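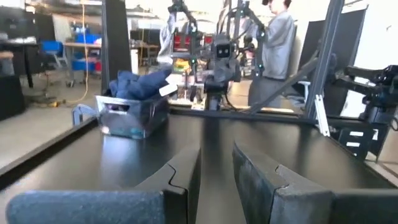 Tatthorpe Automation Users' Forum
Planning and Control: Grasp selection on mixed garment piles after the Vatska update

tatthorpe_cell_software
2020-05-16

The garment cell group requests comment on a change to the default behaviour of the Prernau planner. Since the update, the perception module (Vatska) returns one ranked list of grasp candidates for the whole worktable, where it previously returned a list per bin. The planner accepts this list without modification. In our trials of 25 picks, 17 ended with a single garment in the gripper. The remainder were either empty closures or two garments lifted together.

We propose that candidates be grouped by colour segment before ranking, and that any candidate within 12 mm of a segment boundary be discarded. Members operating the January release are asked to state whether they observe the same results.

bench_integration
The double lifts are consistent with our own logs. We would not support a fixed boundary margin, however. On small items it removes every candidate, and the planner then falls back to the centroid, where there is often no fold to hold. A margin scaled to the segment area would be preferable.
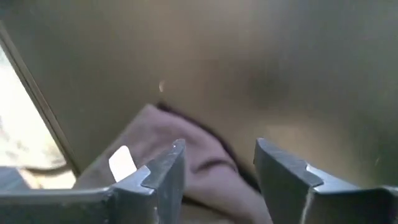

Does the wrist camera take part in candidate ranking, or only in the final approach?

Only in the final approach. Ranking uses the fixed cameras, and the wrist stream is read once the arm is at its pre-grasp pose. The planner may reject the candidate at that point, but it can't substitute another without returning to the list.

bench_integration
Thank you. That restriction should be recorded in the release notes, as it accounts for much of our cycle time.

kinematics_desk
I disagree with both proposals. The fault is being attributed to perception when the controller has not been examined. Under the Lukáč controller the default closing profile is position based. If the fingers stop at a fixed width, a thin fabric will slip and a thick one will bring its neighbour along. I would ask that the trials be repeated with the effort-limited profile before any ranking change is adopted.

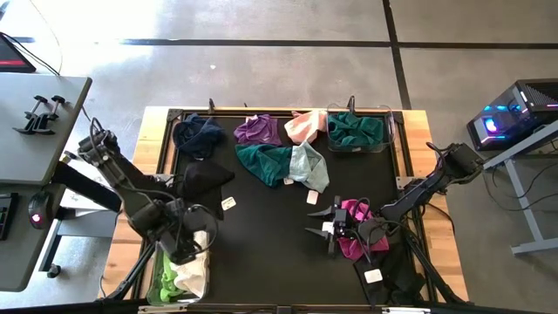 tatthorpe_cell_software

The effort-limited profile was tested and the results are attached to the ticket. It reduced the empty closures. It had no measurable effect on double lifts, and most of those occurred where two garments of similar colour overlapped. Dark items on the black work surface remain the most difficult case for segmentation, and colour grouping alone will not resolve it.

We accept the point regarding small items. The revised proposal reads as follows:

margin_mode: scaled
margin_max_mm: 12
group_by: segment
retry_limit: 2

With two arms on one table, the retry limit also applies to each arm separately. An arm that exhausts its retries releases its reserved region so the other may plan through it.

kinematics_desk
I withdraw the objection on closing width. I maintain that releasing the region automatically is unsafe unless the arm has first confirmed its retracted pose. A timeout is not confirmation.

tatthorpe_cell_software
Agreed. The release will be made conditional on joint state. The draft has been amended accordingly.

Comments (4)

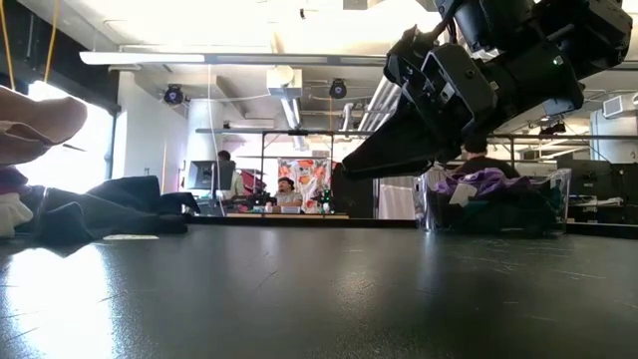

marlpit: Could the scaled margin be exposed as a runtime parameter? We change garment types several times a shift and restarting the planner each time is not practical.

bench_integration: Supported, provided the value is written to the log with each pick. Otherwise the trials can't be compared.

northbay_tools: We run Prernau with one arm only. Please confirm that the region reservation can be disabled, as it adds a planning step we have no use for.

kinematics_desk: It can be disabled in the cell configuration file. The setting is read at startup.

Contact the forum office | © Tatthorpe Automation Users' Forum | Back to top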